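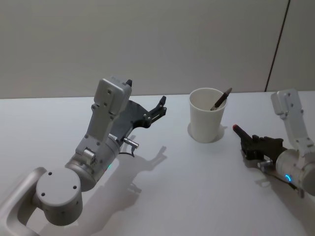
Un gobelet en carton pour ranger les stylos

Sur une table blanche, un stylo sombre se retrouve vite, à condition d'avoir une place. Un gobelet en carton blanc suffit. Posez-le vers le fond du plateau, pour garder l'avant libre quand vous écrivez ou pliez du linge.

Choisir le gobelet
Prenez un modèle à café de taille moyenne, sans couvercle. Les petits gobelets à expresso basculent dès qu'on y met un stylo un peu lourd. Un gobelet qui a servi se rince à l'eau froide et sèche à l'envers pendant une nuit. S'il reste une odeur de café, jetez-le.

Le lester
Un stylo seul penche toujours d'un côté et tire le gobelet avec lui. Versez au fond 35 g de riz cru ou de gravier fin, puis couvrez d'un rond de carton découpé au diamètre de la base. Une pastille de pâte adhésive sous le gobelet fait aussi l'affaire — à éviter sur un plateau ciré.

Pointe en haut ou en bas
Les stylos à bille et les rollers se rangent pointe en bas, capuchon mis. Les feutres se gardent à plat, dans un tiroir. Pour les plumes, pointe en haut, sinon l'encre descend dans le capuchon.

Traces d'encre sur le plateau
Tamponnez avec un coton imbibé d'alcool ménager, sans frotter en rond. Laissez agir presque 20 secondes, essuyez, rincez à l'eau claire. Essayez d'abord sous le rebord de la table. Sur un plateau verni, l'alcool peut ternir la surface : restez-en à l'eau savonneuse.

Quand le remplacer
Le bord ramollit avec le temps et le fond se tache. Changez de gobelet tous les trois mois, et récupérez le riz s'il est resté sec. Astuce envoyée par Lorenz Prantl, qui note au crayon le mois de mise en service sous la base.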